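Olvera Street Furniture Library – Frequently Asked Questions

Last updated 2 February 2026

What is a furniture library?
Like a book library, only heavier. You join, you borrow a desk or a bookcase or a couple of dining chairs, and you bring them back when your lease ends, your mother-in-law goes home or your novel is finished. We've had desks out on loan for all three.

Where are you?
Behind the tile shop in Tultmont, at the Olvera Street end. If you reach the bottle-o you've gone too far, though you'll be in good company.

What does it cost?
Membership is $75 a year. Concession card holders pay half. There's no charge per item, and no charge for looking, sitting down, standing up again and saying you'll think about it.

How many things can I borrow?
Up to 83 kilos' worth at once. The figure comes from the rated load of our hand trolley, and we've grown fond of it. Ask if you need more and we'll split the loan over two trips.

How long can I keep something?
Six months, renewable once if there's no one waiting. Cots and high chairs can be renewed until the child objects.

Do you deliver?
No. We share a ute with the Gitivier tool shed and it's booked out most of September, when the students move. Outside that month you can hire it from them directly. Their form asks if you can reverse a trailer. Please answer truthfully.

Can I paint it?
No.

Can I paint it if I paint it back?
Also no. The sideboard listed as item 278 has been four colours and its doors no longer shut.

What if I break something?
Tell us. Ordinary wear is expected and costs you nothing. Damage you'd be embarrassed to describe over the phone is usually fixed for the price of the parts. We don't keep bonds, having discovered that we spent more time arguing over them than mending chairs.

What do you mean by ordinary wear?
Rings, rubs, dents you can find with a fingertip but not by eye, and anything a previous borrower did first.

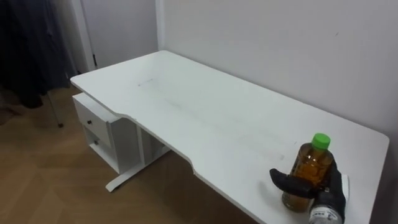
Condition grades run from A to D, and people read far too much into them. A is near enough to new. B works properly and shows it's been used. C has something missing that you can live without, and D is for people who own clamps. Most of our desks sit at B, and a white top will get there faster than any other, as it shows every scuff and grey smudge that a brown one would quietly absorb. Knobs don't count towards the grade so long as every drawer has one.

Do your desks fit through a normal door?
Most do with the legs off. Measure your hallway first, including the bit with the meter box, then measure the turn at the top of the stairs. We lend tape measures. We'd like some of them back.

Do you take donations?
Yes, by arrangement. We can't accept mattresses, anything with a gas strut that has given up, or the Fundora flat-pack wardrobe. We already have the Fundora flat-pack wardrobe, in several bags.

Can I buy the thing I borrowed?
Sometimes. Ask at the counter and we'll check the waiting list – if it's empty you'll get a price on the spot. Haggling is tolerated before lunch.

How do I return something?
Drop it at the roller door during opening hours, dry and with the drawers emptied. Left-behind items go in the blue tub and are kept for a month. At present it holds an impressive number of phone chargers and one retainer.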